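Section 4: Laying Stepping Stones and Flagstones in an Existing Lawn

This section covers setting flat stone into a lawn that is already established. For patios and paths with a full gravel base, use Section 6 instead. The steps are written for flagstone and paving slabs that one or two people can lift by hand.

Before You Start

Read the whole section once before you cut any grass. Cut sod dries out fast, and the job goes better when the sand and tools are already next to the path.

You will need:

Flat stones, all close to the same thickness
Coarse sand
A half-moon edger or a flat spade
A hand tamper
A rubber mallet
A level
A straight board long enough to span two stones
A garden hose
A wheelbarrow or tarp for the soil you remove
Gloves, safety glasses and closed shoes

CAUTION: Call your local utility marking service before digging, even for shallow work. Cable and irrigation lines are often buried closer to the surface than people expect.

CAUTION: Lift with your legs and keep the stone close to your body. Any stone you cannot tip up on edge by yourself needs a second person or a hand truck.

4.1 Planning the Layout

1. Walk the route at your normal pace. Have someone drop a marker at the middle of each footprint.

2. Set the stones on the grass over the markers. Do not dig yet.

3. Walk the route again on top of the stones. Move any stone that makes you stretch or shorten your step.

4. Turn each stone until its longest side runs across the path. This gives more room for the foot and makes the path look wider.

5. Leave the stones in place overnight if you can, and walk them again the next day. Do not leave them longer than that in warm weather. The grass underneath will yellow.

Mixed sizes are fine. Put the biggest pieces where people stop or turn, such as at a gate, a hose bib or the bottom of a step. Use the smaller ones on the straight runs between. Very small pieces tend to rock and should be kept for filling in along the edges.

Decide now how much grass you want between the stones. A wide strip is easy to mow and stays healthy. A narrow one dries out sooner and may need hand watering in July and August. Strips that run at an angle look natural with irregular flagstone, and they do not have to be the same width from end to end. 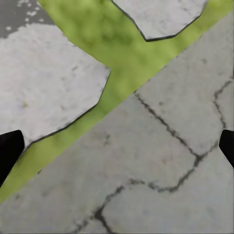

Flagstones and a paving slab with a diagonal grass strip between them.

4.2 Cutting the Sod

1. Hold the stone still with one foot and cut straight down around it with the edger. Follow the outline closely.

2. Slide the stone off to the side. Mark an arrow on it in chalk so you can put it back the same way.

3. Slice under the sod with the flat spade and lift it out in pieces. Keep the best pieces in the shade and dampen them. You may want them for patching in 4.5.

4. Dig out the soil to the thickness of the stone plus 2 inches.

5. Pick out roots, loose gravel and any soft material. Scrape the bottom flat.

6. Tamp the bottom of the hole until the tamper stops leaving a deep print.

Note: Work on one stone at a time. If you cut all the holes first, the edges crumble and someone will step in one.

Note: In heavy clay, dig a little deeper and put a layer of crushed stone under the sand. Clay holds water, and in cold areas the water freezes and lifts the stone. Yamila Lagos, who tested these steps on a clay lot for this edition, had to reset four stones after the first winter where she had used sand alone. The ones over crushed stone had stayed put.

4.3 Setting the Stone

1. Pour sand into the hole and rake it level. Lightly dampen it with the hose on a mist setting.

2. Tamp the sand.

3. Lower the stone into the hole, one edge first, with the chalk arrow facing the right way. Keep your fingers out from under it as it goes down. Let the last edge drop the final inch.

4. Lay the level across the stone in both directions. A very slight tilt to one side is good and helps rain run off. Tilt it away from the house.

5. Stand on the stone and shift your weight from corner to corner. If it rocks, lift it and look at the print it left in the sand. Add sand to the low spots where there is no print.

6. Tap the high side down with the rubber mallet. Never use a steel hammer — it will chip the face or split the stone along a layer.

7. Check the finished height. The top should sit level with the soil or just above it, so that the mower passes over without touching.

8. Lay the straight board from this stone to the last one. Correct any step between them before you move on.

CAUTION: A stone that sits too high is a trip hazard and can damage a mower blade. A stone that sits too low will collect water and turn slick with algae or ice.

Expect the first stone to take much longer than the rest. Most people lift and reset it several times before they get a feel for how much sand is needed.

4.4 Filling the Edges

1. Mix equal parts sand and the soil you dug out. Break up the clumps.

2. Push the mix into the gap around the stone with your hands or a narrow stick. Pack it firmly, working all the way around.

3. Water the edge gently. Let the mix settle, then add more.

4. Sweep the face of the stone clean before the mix dries on it.

Do not use mortar or concrete around stones set in a lawn. It cracks as the ground moves and makes it very hard to lift a stone later.

4.5 Patching the Grass

Grass near the cuts will look ragged for the first couple of weeks. This is normal and it usually fills in without help. For bare spots wider than your hand:

1. Loosen the surface with a hand fork.

2. Cut a piece of the saved sod slightly larger than the spot and press it in.

3. Step on the patch to seat the roots against the soil.

4. Water every morning until the patch no longer lifts when you tug on it.

If you are using seed, match it to the lawn you have. May is a good month for it in most northern areas, with early fall as the second choice. Keep foot traffic on the stones until the new grass has been mowed twice.

4.6 Care During the First Year

After the first heavy rain, walk the path and test every stone. Reset any that have started to rock. Waiting makes it worse, as each step pumps more sand out from underneath.

Trim around the stones with a half-moon edger or long-handled shears. A string trimmer works too, but it marks soft stone such as sandstone and some limestone. Ask your supplier if you are not sure what you have.

In winter, clear snow with a plastic shovel. Use plain sand for grip. Rock salt kills the grass along the edges and can cause the surface of the stone to flake.

For moss and algae, scrub with a stiff nylon brush and water. Skip the pressure washer for the first year. It blows the packed soil out of the edges.

4.7 Troubleshooting

Stone rocks after it has been reset: The underside is probably uneven. Lift it, turn it over and look for a hump. Scoop out a matching hollow in the sand.

Stone sinks on one side: The soil below was not tamped well, or an old root has rotted out. Lift the stone, dig down to firm ground and rebuild the base.

Ants bringing up sand: Brush the sand away and pack the edge with the soil mix described in 4.4. If they come back, lift the stone and replace the top of the sand with fine crushed stone.

Grass creeping over the stone: Cut it back with the edger, holding the blade against the side of the stone. Once each spring is enough for most lawns.

Water standing on the stone: Raise the low side until the stone has a slight tilt, then repack the edge.

Grass strip turning brown: Check how close the stones are and water by hand during dry spells. If it browns every summer, replace the grass with creeping thyme or another low ground cover. Section 8 lists several that can be walked on.

Section revised Wednesday, September 27, 2023, by Baltasar Zapata. Steps 4.2 and 4.3 replace those in the earlier printing.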